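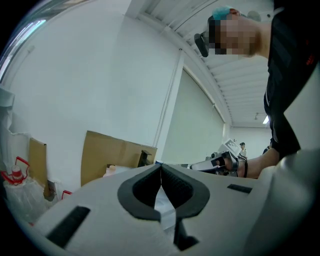 Ticket 129: Protective film will not lie flat on backing boards

Service desk: Kirkville Building and Supplies
Location: Wendholm annex, preparation room, main table
Submitted by: Rosalía Gallardo
Assigned to: Karim Ouazzani
Category: Materials and room
Priority: Normal
Status: Closed

Summary of request

The clear film used to cover the backing boards in the preparation room lifts and wrinkles after it is laid down. The fault is most noticeable along the long edges. A board that is smooth when the work is finished shows ridges by the following morning, and the film must then be removed and discarded. The requester asks that the service desk identify the cause and confirm whether the current film should continue to be used.

Materials in use at the time of the report: Dilora clear film, 300-foot roll; standard white tape; dark boards from existing stock. The film and the tape had both been changed in February.

Log

9:10 a.m. Ticket received and acknowledged. The requester was asked to set aside one affected board and not to trim it.

9:45 a.m. K. Ouazzani inspected the board. Ridges were present on both long edges and at one corner. The film was not torn. The tape had been applied at the corners only. The requester confirmed that this had been the practice in the room for some time and that it had given no trouble with the former film.

10:20 a.m. The room was checked. The ceiling light was on and working normally. The heating had been set to reduce overnight. The requester noted that the mottled finish of the boards makes small bubbles difficult to see under the ceiling light, and that they are easier to find from the window side. This was recorded as a comment, and no change to the lighting was requested.

10:50 a.m. First test. A new sheet was cut from the same roll and laid without stretching, with tape at the corners only. Left on the table until the afternoon.

2:15 p.m. Ridges had returned on the first test sheet, although they were smaller than on the reported board. Stretching during application was therefore considered a contributing factor but not the only one.

2:40 p.m. The film roll was moved from its place beside the radiator to the shelf unit. Staff were asked to leave it there overnight before any further sheets were cut. The requester was also asked to clear the floor beside the table, where water jugs and flattened cardboard were being kept, so that a person could reach the board from that side.

Second test, following day

The film was smoothed from the middle of the board toward the edges, with both hands working outward at the same time. Tape was to be added along the full length of each long edge once the surface was even. The Kanaan water delivery had still not been put away, and the left side of the table remained difficult to reach. The floor is to be cleared before the procedure is adopted.

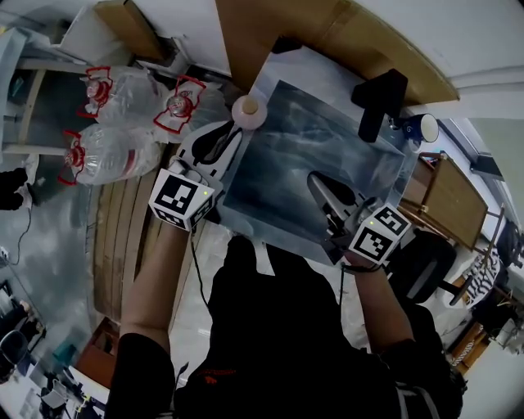
Marwa Bouzid: I would ask that the instructions also say when to peel the tape. We have been leaving it on overnight, and on 12 boards the adhesive took the edge of the film with it when it came off. If the tape is now going along the full edge, that will be a larger problem for us than the ridges.

Reply from the service desk: The comment is accepted. Tape is to be removed on the same day, starting from a corner and keeping it low to the board. Boards that must stand overnight should be weighted at the edges with a clean, flat object and left without tape. Drinks should be kept off the table while film is being laid.

Isauro Tapia: Does this apply to the small boards as well?

Reply from the service desk: Yes. The small boards may be taped on two sides only.

Resolution

The ridges were attributed to two causes: film stored too close to the radiator, and tape placed only at the corners. A further 13 boards were covered using the revised procedure and checked the next morning by Brahim Nasr. All were accepted. The Dilora film remains approved for use in the preparation room.

Actions recorded

Film to be stored on the shelf unit, away from the radiator. Owner: R. Gallardo. Done.

Water jugs to be unwrapped and moved to the pantry on the day of delivery. Owner: I. Tapia. Done.

Flattened cardboard to be taken to the recycling point at the end of each shift. Owner: I. Tapia. In progress; transferred to the room inspection list.

Ticket closed at 11:30 a.m. with the agreement of the requester. If the fault returns, please reply to this ticket and keep the affected board untrimmed.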